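4. Setting up the marker table and recording trials

This section assumes the arm is bolted down, powered and has stopped complaining. If it hasn't, go back to section 3. The method described here is the one Agata Pellegrini worked out for the Clukthorpe study, with corrections by Adelmo Barbieri, who ran it more often than anyone should have to.

The method itself is simple. Every part the arm may touch carries square printed markers. A grid of four more markers lies flat in the middle of the table and tells the software where the table is. The arm's own idea of where its gripper has got to is then compared with the camera's idea, and the gap between the two is the result. Most of the work lies in persuading the camera to have an idea at all.

4.1 Before you start

You will need:
- the four-marker grid, printed on plain white paper
- the marked blocks and the round container
- a steel rule
- the Bradow recording software, version 2 or later
- patience, not supplied

Caution: Do not reach over the front rail while the arm is enabled. The arm has no opinion about you and will not form one in time.

4.2 Laying out the table

1. Wipe the tabletop. Black shows every fingerprint, and glare from a greasy patch can hide a marker edge.

2. Lay the grid in front of the base of the arm, with all four markers facing up and the white gaps between them uncovered. Do not trim the paper close to the black borders. The software looks for the white margin first, and without it will report "no table", which is alarming to read while leaning on one.

3. Measure one printed marker with the steel rule. Each side must be 40 mm. If yours is smaller, the printer has helpfully scaled the page to fit. Turn that setting off and print again.

4. Stand the marked blocks in the container on the right-hand side of the table. They may lean as they please; a tidy row makes the task too easy and the figures too flattering. Turn each block so that at least one whole marker faces the camera.
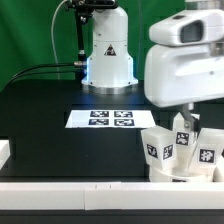 5. Check the live view. Every marker the software has found is outlined in yellow. A marker behind a finger or a rim will drop out for a while, and this is allowed. The grid must never drop out between the start and end of a trial.

Note: If the outlines flicker, reduce the lighting before you touch the exposure. Barbieri's notes contain four pages on doing it the other way round, none of them cheerful.

4.3 Fixing the table frame

6. Choose Table, then Fix Frame. Keep your hands and sleeves away from the grid.

7. Wait for 48 still pictures to be taken. The counter goes up in uneven jumps. It is counting only the pictures it likes.

8. Read the spread value. Anything under 2 mm is accepted. A larger value usually means curled paper. Mount the grid on something flat and repeat from step 6.

Caution: Fix the frame again whenever the grid has been moved, raised or mounted on a platform, even if you are certain you put it back in the same place. You did not.

4.4 Recording a trial

9. Spread the parts out for the placing task. Blocks may lie on their side or stand on end, provided none of them covers the grid.

10. Choose the speed. Slow is right for a first run. Full speed is for when you trust the layout, or have stopped caring.

11. Press Record, then Run, in that order. The software will cheerfully let you do it in the other order and save an empty file with a very confident name.

12. Leave the table alone until the run light goes out.
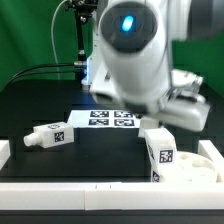
Figure 4-2. Placing task, arm moving, grid on its raised platform.

Blur on the arm in single pictures does no harm, as the arm's position is read from its joints. Blur on a block does matter. Pictures in which a block marker can't be read are left out of the sum and listed in the log under Skipped.

4.5 Reading the result

The log gives one line per picture, with the gap in millimetres in the last column. A full Clukthorpe set is 235 trials. Resist the urge to stop early because the numbers look nice. Pellegrini's first set looked lovely until the Vorkach mount worked loose, after which it described a table sliding gently out of the building.

If the gap grows steadily through a set, tighten the camera mount and fix the frame again. If it jumps once and stays there, somebody has nudged the grid. Discard every trial after the jump and carry on from the last good one.

For the layout of the log file, see Appendix C (Kazlauskienė format).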